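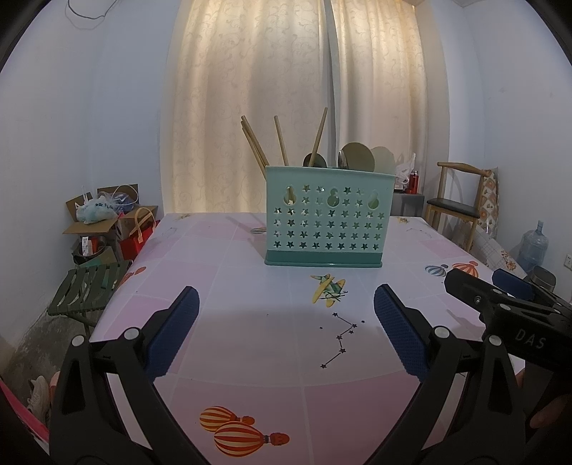
Unit 6: Looking after the hand-held gripper pair
Corkness short course in robot maintenance, handout for the practical

Read this before you come to the bench. The practical takes most of an afternoon and there is no time in it to go over the basics.

1. What you are working on

The Anholm cell learns handling tasks from a person who carries out the task with a pair of hand-held grippers. Each gripper has two jaws, a pad on the inner face of each jaw, and a camera that looks out over the jaws. The arms in the cell carry the same jaws and the same pads. If the hand-held pair is out of adjustment, the arms will be taught to close in the wrong place, and the fault will show up weeks later as dropped spoons and pinched cloths.

Most of the work in this unit is on three parts: the pads, the pivots and the camera mount. The trigger linkage is covered in Unit 7.

2. Before you start

Switch the gripper off and take out the battery. Lay a plain cloth on the bench. Have ready:

Hex keys, the short set
Pad gauge
Lint-free wipes and a small bottle of cleaning alcohol
Two new pads from the same packet
The log sheet for that gripper

Check that the number on the log sheet agrees with the one on the handle. Jaws are not swapped between grippers, even when they look identical.

3. Pads

The pads are blue and textured. The texture does the gripping, so look at it under a lamp held low to one side. A good pad shows the pattern evenly right up to the tip. A worn pad is shiny in a band across the middle or rounded over at the end.

Wipe both pads with alcohol and let them dry. Look again. Grease from food and hand cream can look very like wear, and a lot of good pads have been thrown away for want of a wipe.

If one pad is worn, change both. A new pad facing an old one pulls thin objects to one side as the jaws close. Peel the old pad off from the hinge end, clean off the glue, and press the new one down from the tip backwards. Leave it for 40 minutes before closing the jaws on anything.

Close the jaws slowly by hand. The pads should meet along their whole length at the same moment. If the tips touch first, do not bend the jaw – go on to section 4.

4. Pivots

Each jaw turns on round silver screws near the hinge. These loosen with use and are the usual cause of tips that meet early or cross over.

Hold the handle still and try to rock each jaw from side to side. There should be no movement you can feel. If there is, tighten the screw an eighth of a turn and try again. A jaw that has been overtightened will stay where you leave it when you let go of the trigger. Back the screw off until it returns without help.

The log sheets at Dzene, where the grippers are used every day, show 17 loose pivots in one winter. Nearly all were on the right-hand gripper, which does most of the reaching.

5. Camera view

Put the battery back and switch on. Connect the gripper to the bench screen and open the jaws fully. Both jaws should come up from the lower corners, one each side, with the gap between them clear and both pads in sight. If one jaw sits much higher than the other, the mount has turned. Slacken the collar, turn it until the jaws are level, and tighten it again.

Clean the lens last. It picks up fingerprints while you are doing everything else.

6. Test at the table

The bench is a poor place to judge a gripper. After every pad change or pivot adjustment, take the pair to a laid table and try them on ordinary things. A patterned tablecloth is better than a bare top, as it gives the tracking something to hold on to. Use a utensil holder with a mixture of handles in it, some wooden and some metal.

Lift one wooden handle clear of the holder and put it back. Do the same with a metal one. Pinch a single fold of the cloth and let it go. Then bring both grippers in over the table together and watch the screen: the second should come into view from the side without the picture jumping.

Save the test under the gripper number. Rarkach, the program that reads the recordings, gives the jaw opening as a count. Fully open should read 671 and half open 336. Anything more than a few counts out means the opening has to be set again, as described in Unit 7.

7. Log sheet

Fill it in at the bench. Write down what you found as well as what you did – "pads cleaned, no wear" is a useful entry and a tick is not. Old pads go in the envelope pinned to the sheet, marked left or right.

For the practical

Bring this handout and a completed copy of the Unit 5 worksheet. You will be given one gripper with a fault already in it. Find the fault, put it right, run the table test and hand in the log sheet.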